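Orkov Street Allotment and Garden Association
Minutes of the General Meeting, 1/30/24

Present: Róisín Hegarty (chair), Enda Phelan, Lorcan Brophy, Zbigniew Ziółkowski, Ciarán Mac Carthaigh (minutes), and 15 other plot holders.

The meeting opened at 7:05 p.m. The minutes of the October meeting were read. Lorcan asked that "north tap" be changed to "north gate tap" in item 3. With that change they were approved.

1. Water

Enda reported on the leak near the north gate. The line was dug up in two places and the fault was found at the elbow under the path, close to where the old trough used to stand. The fitting was replaced and the trench filled in. The path is still soft there and people with wheelbarrows should go around by the compost bays until the ground firms up.

The water will stay off until the hard frosts are over. Enda will put a note on the board when it goes back on. Several members asked for a fixed date. Enda would not give one, as last year it was turned on too early and two standpipes split.

Zbigniew asked again about rain barrels for the south side. Members may put in their own barrels if they have a lid and stand on level slabs. The association will not pay for them this year.

2. Money

Lorcan gave out copies of the accounts. The balance stands at $3000, with $300 of that set aside for the gate and not to be spent on anything else. Four members have not paid for the year. Róisín will write to them before plots are offered to anyone on the waiting list.

There was a long discussion on whether half plots should pay half the full rent or a little more. The present rule is half. Lorcan's view is that a half plot uses the same gate, shed and mower as a full one. A motion to raise the half-plot rent was put and lost. It can come back at the next annual meeting.

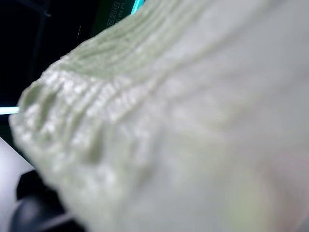 3. Seed and potato order

The order will go to Millel, as last year. Members should put their names on the sheet in the shed and pay Lorcan when they order, not on delivery. Onion sets came late last spring and some were sprouting in the bag. Ciarán will ask for them to be sent separately.

Zbigniew has leftover broad beans and will leave them in the shed in a marked tin. Please take only what you will sow.

4. Compost bays

Bay two is full and is to be left alone until it is turned. Cooked food has been found in bay one again. Róisín asked everyone to remind family members who help on their plots. No bindweed or dock roots in any bay — these go in the green bin by the gate.

A member asked if the association could get a load of horse manure from the stables on Cerby Road. Enda will find out the price and whether the truck can get through the gate. If it can't, the load would have to be dropped outside and moved by hand the same day.

5. Plot 16

Plot 16 has not been worked since last summer and the brambles are coming through to its neighbors. Two letters have gone out with no reply. It was agreed to send a final one, and to offer the plot to the next name on the list if there is no answer by the next meeting.

6. Other business

The shed lock is stiff. Lorcan will oil it, and replace it if that does no good.

The Hao mower needs a new blade. Agreed.

Ciarán asked for the strimmer to be returned clean and with the cord wound on. He also asked whoever has the long ladder to bring it back.

The meeting closed at 8:40 p.m. The date of the next meeting will be posted on the board.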